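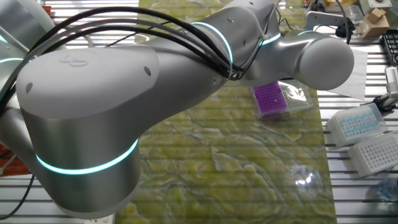 Home About Posts Workroom Contact

Covering the big table

June 4, 2019

I have had several emails asking about the green mat, so I am putting the details in one place.

It is a marble pattern, a yellow-green with white and paler veins swirling through it. I have heard it called onyx, which I suppose it is a bit like. It is sold under the name Rado and I bought it from Cliketti, who do table coverings and not much else. They cut it from a roll to whatever length you give them. I paid 1,174 dirhams including delivery, and the delivery was the part I grumbled over.

Before this we had a plain white cover on the table. It looked clean for the first week. After that every pencil mark showed, and small white things got lost on it. I once spent most of a morning looking for a plastic washer that was in front of me the whole time. Zineb Ezzat, who shares the rent on the room, wanted dark grey. I wanted something cheerful. We ordered samples in March and left them out on the table for a fortnight, and the green one was the one we both stopped noticing, so we went with that.

What I would say to anyone thinking of getting one:

Measure the table twice, and measure it at both ends. Ours is wider at the window end by more than I would have believed. I ordered to the narrow end and have a strip of bare table along one side, which I have covered with tape. It looks all right from the door.

Let it lie flat before you fix anything down. It came rolled up tightly and the corners lifted for days. We put books on them. Zineb used a hairdryer on the worst corner and that did help, but keep it on low and keep it moving.

The shine is a nuisance. There is a white spot of glare on it if the light catches it, and if you are trying to read small print on something you have to shift your chair. You can see faint bands across it too in a certain light. I thought these were creases at first and tried to smooth them out, then gave up. They don't bother me now.

For cleaning I use warm water with a drop of washing-up liquid and a soft cloth, then a dry tea towel. Skoltine takes off pen and the sticky stuff left by labels, but I would try it on an offcut first. On my offcut it left a dull patch when I didn't rinse it properly. Don't use the rough side of a sponge.

It is not a cutting mat. I know this because I cut on it. There is a fine line near one corner where I was trimming card in a hurry, and although the veins hide it fairly well, I know where it is. I now keep a proper board leaning against the table leg for anything with a blade.

Would I buy it again? Yes, in a matt finish if they did one. I rang to ask and they don't — the matt only comes in brown and a sort of cream. My mother thinks the green looks like a hotel bathroom. She has asked for the offcut for her hall shelf all the same.

The next job is the lamp over the table, which hums. I have a replacement in a box and no long ladder.

Contact Nabila Kettani | © 2019 Kettani | Back to top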